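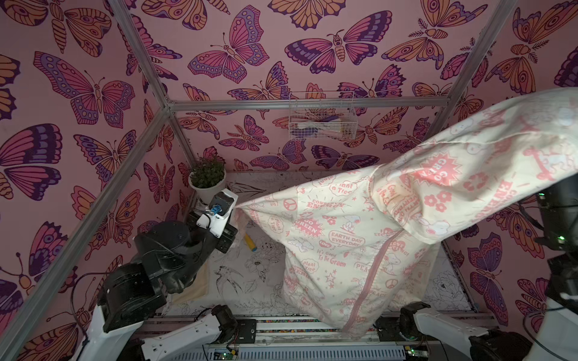 I'm looking for a deckhand for the summer season, and I'd love to have somebody picked before the boat goes back in the water. I'm Angharad Eynon, I run the *Zoseo* out of Skullthorpe, and I fish lobster in spring and switch to crab and a little halibut after that. My regular guy, Rhys Tipoki, bought his own license in January (good for him, terrible for me!), so there's a bunk and a pair of oilskins going spare.

## What you'd be doing

Hauling, baiting, banding, stacking and hosing down. We work 343 traps and we leave the wharf at 4 in the morning, six days a week if the weather lets us. Trips are day trips, mostly 7 to 10 hours. When it blows too hard we mend gear in the shed and drink a lot of coffee – those are paid days too.

You don't need to have fished before. Mabli Pumphrey came to me straight from a bakery and she was banding faster than me inside a month. You do need to be 18 or over, okay with early mornings, and able to lift a wet trap without showing off about it. If you get seasick, tell me and we'll do a trial run first. 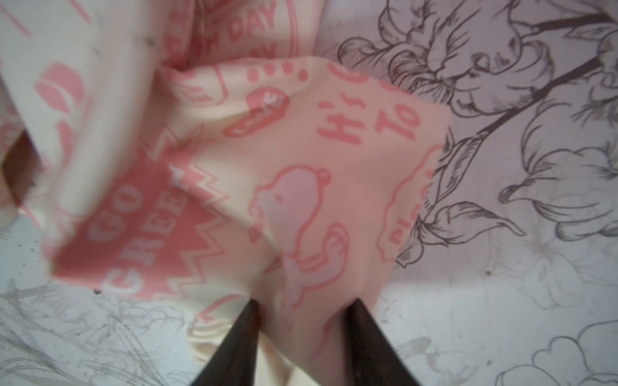 *"Go Green" in a pink starburst, printed on cream.*

## Pay and the boring stuff

I pay a share of the catch after fuel and bait, with a floor of $145 a day so a bad week doesn't sink you. You get paid every Friday. I cover your safety course if you haven't got one, and I supply the gloves, boots and flotation vest. Bring your own lunch, and bring more than you think you'll eat.

If you're coming from away, Ovidiu Vlad has a room over the net loft he rents out to crew. It's clean and it has a decent shower, but the gulls start early and so does he. Ask him about the price, I stay out of it.

The buyer is Stelmakh, right there on the wharf, so we land, weigh, wash down and go home. No trucking, no waiting in line half the night. 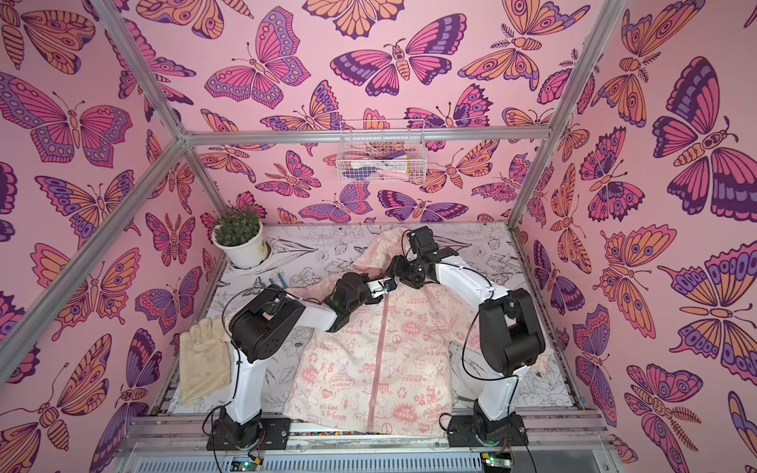 ## How to get in touch

Call the wharf office and ask for me, or leave a note with Rhydian Kneath at the bait shed. Tell me who you are, what you've worked at, and when you could start. A few lines is plenty and I don't need a fancy resume.

I'm on the water until early afternoon most days, so if I don't pick up, try again after supper. I'd like to hear from people by Tue 26 March, and I'll call everybody back either way.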